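Simulated wrist camera gives us fog, club demo coming up

Posted by Lærke Juhl, 23 July 2023

I help run the student robotics club at Lerkham, which means I have the key to the room. Our project this summer is a simulated arm that picks things up off a surface using only the camera on its wrist. We have 17 students, one decent computer, and a scene file handed down from last year's team with no notes in it whatsoever.

The overview camera renders fine. The wrist camera does not. The near part of the gripper comes out readable and everything past it turns to soup.
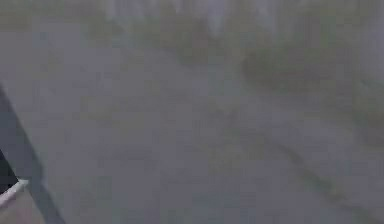
The students' object finder, asked for its opinion on frames like these, reports nothing with great confidence. We have tried more light. We have tried 800 samples per render, which gave us the same soup, only slower. Has anybody met this before? The Clarbridge meet won't wait for us.

hunow_dad

Is the lens clean?

Tess R.

It's simulated, so the lens is probably fine.

Check the focus distance on the wrist camera. If the near edge is readable and the far stuff isn't, I'd suspect depth of field is switched on and focused a few centimeters out. Our scene had it set to 40 mm because somebody wanted a pretty poster. Turn it off altogether and render one frame. If you're still hazy, look for a fog or volume setting in the world file. They stack, and we had both.

Then check the image size. Ours was rendering at 88 pixels wide and being stretched, and no amount of samples fixes that.

Sveinbjörnsson

Agree with the above on focus. I would also keep a few bad frames for the students to train on. Real cameras are worse than you'd hope, and mine learned more from the ugly pictures than from anything I said in June.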